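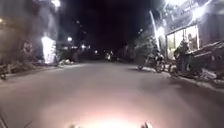 4 min read

Skolteck night demo in Messina, notes from those who went

curbfeeler
I went to the Skolteck open evening in November and said I'd write it up, so here it is. They ran the Vavik down an ordinary street after dark with the public walking behind it. It started at 7 p.m. and I left before the Q&A finished. Ntombi Hendricks led the demo and did most of the talking. She was clear about what was automatic and what wasn't. Steering and speed are the robot's. Start, stop and the turn at the end of the street are a person with a handset.

They did 2 runs. The street stayed open the whole time, which surprised me. I expected cones.

Each run was 224 meters one way. Top speed is capped at a walking pace and you could keep up without trying. The route planner is called Prikon and they had it up on a laptop on a folding table, where you could see the path it wanted to take drawn as a green line.

tallowby
Thanks for posting. Did it have to deal with any actual traffic or did people just stay out of its way?

curbfeeler
Some of both. On the first run a car came the other way and the robot slowed down and moved over. On the second it was mostly parked stuff.
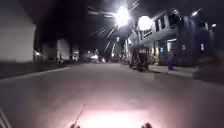

My main interest was how it handles glare, since that's where my own hobby build falls over. I run one cheap camera and a single headlight, and as soon as there's a bright lamp in view the exposure drops and the road goes black. I asked Hendricks about it and she said they set exposure from the lower part of the view only and let the top blow out. The stretch with the big streetlamp and the globe light next to it was the one I wanted to see for that reason, with a motor tricycle parked on the right and headlights straight ahead. It went past the tricycle with a decent gap. I couldn't get her to say how much of that was camera and how much was the other sensors.

ninevolt_ed
I was there too and I was less impressed. It stopped twice on the first run for no reason I could see. The second time it sat there long enough that people started walking around it. If the point is delivery, that's a problem. Also the green line on the laptop lagged behind what the robot was doing, so I'm not sure what we learned from it.

curbfeeler
The laptop was on a bad wireless link. She said so at the start.

ninevolt_ed
I must have missed that. I was at the back.

tallowby
What was the stop for, did anyone ask?

ninevolt_ed
I did. The answer was "low confidence ahead," and that could be anything. My guess is its own headlight.
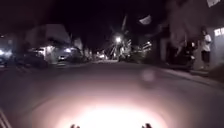
When the light hits the pavement that close in front, you get a white patch and everything past it looks darker than it is. I'd mount the lamp higher and aim it farther out. I said this to one of the guys in the crew and he told me they had tried it and people on the sidewalk complained.

marrow_lane
Aiming it farther out puts it in the eyes of anyone riding toward you. I ride a scooter home at night and I would much rather have the white patch. Two stops in an evening doesn't bother me either. I'd rather it stop.

ninevolt_ed
Sure, for a demo. Not if you're waiting on groceries.

marrow_lane
Then we disagree. A kid could step out from between parked cars anywhere on a street like that.

tallowby
What's the range on it? The flyer didn't say.

curbfeeler
They wouldn't give a range. Battery was at 100 percent on the laptop when we started and I forgot to look after that. Sorry. I did write down a few other things.

The camera mount is stiff but the body isn't, so you get a lot of smear whenever it goes over rough asphalt.
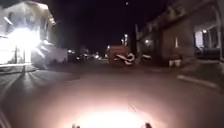
They don't try to read signs or anything written on a vehicle because of that. It only needs to know something is there and which side has room. Curb lines are what it follows most of the time. Where there isn't a curb it slows down. If the curb is hidden behind parked cars it uses the cars as the edge, and that was the part I thought worked best.

ninevolt_ed
Agreed on the curb following. It held a straight line, I'll give it that.

marrow_lane
Is there going to be another one?

curbfeeler
Hendricks said they want to do one in the rain but there's no date. You sign up at the table or through the Skolteck office. Wear shoes you can walk in and bring a light for the way back to the parking lot.

tallowby
Rain would be the one I'd drive out for. Post here if you hear anything.

This site uses cookies to keep you logged in and to remember your settings. By continuing to use this site you agree to our use of cookies. Accept Learn more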